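Station walk-through, cloth handling bench
Komach, October 6, 2026. Filled in by Kiri Goodwin

I get asked at every family dinner whether a machine can fold my dish towels yet (not yet, sorry Mom!), so I do this checklist with that question in the back of my head.

1. Table and floor
OK with a comment. The thin white cable on the wood floor still needs a cover. Shafiq has the tape.

2. Grippers
OK. Pads checked before the shift, and Ah-rin wiped the markers. A dirty marker can cost us a whole afternoon, ask me how I know.

3. Cloth work
OK. One reddish cloth, a person's hands on both grippers. Pinching soft fabric is the part I'd have called easy before I started here, ha.

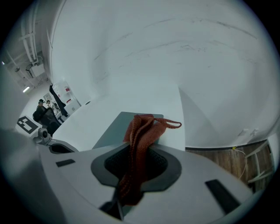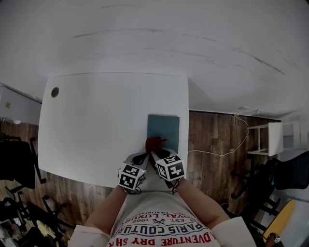
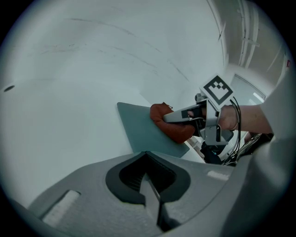 4. Pinch points
Needs work. I want fingers kept behind the jaws at all times, and the reminder card is too small to read standing up. Shahnaz is printing a bigger one.

5. Chairs
Push them back before anyone starts, please! They roll.

6. Ready to run without a person?
No. We logged 42 tries on the Storkby arm last week and I'd trust it with 2 of them. Sorting bolts, sure. Laundry, give it a while.

Next check: Zlatko, later in October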